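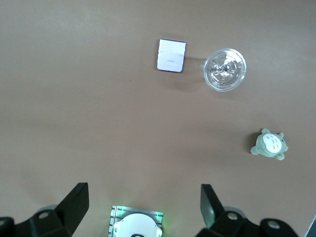
Can a two-finger arm clear a mixed tabletop yet without someone standing next to it? We have a bench unit on a Kidetti controller and want it to put away small items at the end of a shift. Blocks and boxes are fine. My trouble is with mixed sets: a clear plastic cup, a small plush toy and a flat white square card, set out on a plain matte top. The cup is the worst. Over 20 runs the planner lost it in 508 separate depth readings, mostly at the rim. Is this a tuning problem or should I wait for better hardware?

Asked 3rd November

Answer 1 (accepted)

Mostly tuning, partly hardware. Treat them as separate problems.

Clear plastic: depth sensors get bad returns from it. Find the cup in the color image, fit a circle to the rim, and take the height from a known table plane. Don't use raw depth on that object at all.

Plush: close on force, not on width. Grasp across the body and avoid ears and feet.

Thin flat items: two stiff fingers can't get under them. Slide the item to the table edge and pinch it there, or add a suction cup. Drolholm sells one that mounts beside the fingers.

With those changes we run unattended for 30 minutes at a time. Longer than that and something ends up on the floor.

Kelechi Chukwu

Answer 2

We tried the Tevcombe gripper in January for the same job. Better on cups, no better on cards. Check your calibration too, ours was off by 2 mm and that was half the misses.

Answer 3

No. Still quicker by hand. Ask again when one can do laundry.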